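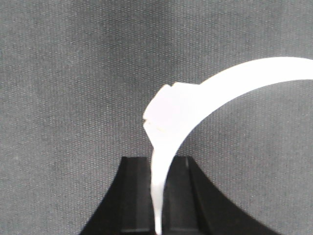 Why I picked zip ties, twist ties and string

My project for Materials and Everyday Life was supposed to be on packaging, but packaging is huge and I had one semester, so I narrowed it down to how people tie up tomato plants. Yes, really! My grandmother has grown tomatoes in Girnthorpe my whole life and she has opinions about string that could fill a longer report than this one.

The question I ended up with was pretty simple. What do community gardeners use to hold plants to stakes, why do they use it, and what happens to it when the season is over?

What I did

I put a paper survey in the shed at the Girnthorpe garden in February, when people come by to sign up for plots, and I left a second stack at the Volska Street garden across town. I got 52 back (a few had coffee on them, still readable). Then I sat down with 7 of the gardeners for longer talks, and those were the best part of the whole thing. My partner Leandro Barroso typed up the survey answers while I did the talking, which was a fair trade because he hates calling people.

I also bought a few things to try at home. I got a roll of jute twine, a bag of reusable plastic ties and some old T-shirts to cut up, and I hung jugs of water from each one off the back porch rail. My roommate was very patient.

What people told me

Most people use whatever is in the shed. I had expected big speeches about plastic and I got maybe two. One woman had used the same bundle of cut-up pantyhose for years and washes it every fall. A man at Volska Street told me twine is the only decent choice because you can throw the whole dead plant on the compost pile, string and all, and never think about it again. Someone else said twine rots in August right when the fruit gets heavy, and I heard that one more than once.

Price came up less than I thought it would. The garden store gets twine in 265-foot rolls and people split them, so it hardly costs anything. The plastic ties cost more up front but people who like them really like them. They can loosen them as the stem gets thicker, and they can do it with gloves on.

The part I wish I had done better is the end of the season. I asked "what do you do with the ties?" and a lot of people just wrote "pull them out." Out to where?? I should have asked about the trash and the compost separately. I printed 140 surveys, too, so there was plenty of paper left for a second try and I ran out of weeks.

The porch test

I don't want to make too much of this, it was one porch. The T-shirt strips stretched a lot and the jug ended up sitting on the step. The twine was fine until it got rained on and the knot was a pain to undo. The plastic held, but I pulled it tighter than anyone would on a real stem.

If I did it again I would use real plants and start in May.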